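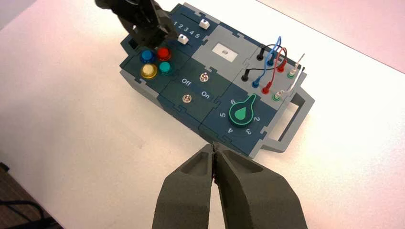 Stamow presents Jorevlow, a modular practice board for switches, sliders and cables

PANGARIBUAN, December – Stamow, a maker of learning materials for technical classrooms, today announces Jorevlow, a task board on which students can practice the small hand movements that are used every day in electrical work: to press, to push, to flip a switch and to connect a cable. The board will be available to schools, training workshops and study groups from December.

Jorevlow is composed of square modules. Each module has tabs on its sides, like the pieces of a jigsaw puzzle, and locks together with its neighbors. A teacher can start with a small board and add further modules during the year. A module that is worn can be exchanged alone, and the rest of the board stays in use.

The first edition includes a slider module, a button module with four round push buttons in blue, red, yellow and teal, a module with two metal toggle switches, a display module with a small screen for numbers, and a wiring module for banana plugs. The ports of the wiring module are in two rows with the same colors, so that a cable can be led from one row to the other and the student can check the connection by color.

The slider module received the most attention during development. Early users told us that they wanted an exercise that needs patience and not strength. The two sliders move along a printed scale from 1 to 5, and each knob carries a triangle which shows the position. The student receives a number from the teacher, brings the knob to this number and then compares with a partner.
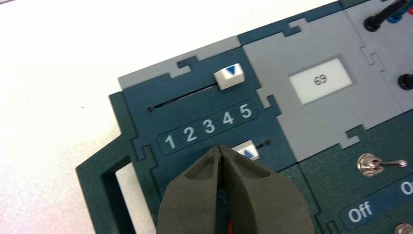

The slider module of Jorevlow, with its scale from 1 to 5, next to the display module.

The board was tested for 18 weeks at the Drirum training workshop in Pangaribuan, where 36 students used it in the first part of their course. The instructors asked for two changes, and both are now part of the product. The numbers on the slider scale became larger, and the frame received a handle with an opening for the hand, so the board can be carried from the cupboard to the table without holding it by the modules.

"Our students come with very different experience. Some have never held a plug before," the Drirum workshop states. "With the board they can begin on the first morning, and they can repeat an exercise as often as they like."

Every board is delivered with a booklet of 20 exercises, arranged from easy to difficult. The first ones use only one module. The later ones combine several, for example a row of buttons in a given order, followed by a cable connection. The booklet is written in plain language and may be copied for use in class.

Jorevlow can be ordered directly from Stamow as a complete board or as single modules. Schools that order a set of 12 boards receive a storage rack with it. Delivery of spare knobs, button caps and cables is guaranteed also for later years.

About Stamow
Stamow develops and produces practice materials for technical education. The company works from Pangaribuan and supplies schools and workshops – mostly small ones – with boards, cable sets and exercise booklets.

Press contact
Stamow, Press Office, Pangaribuan
Photos and a sample of the exercise booklet are sent on request.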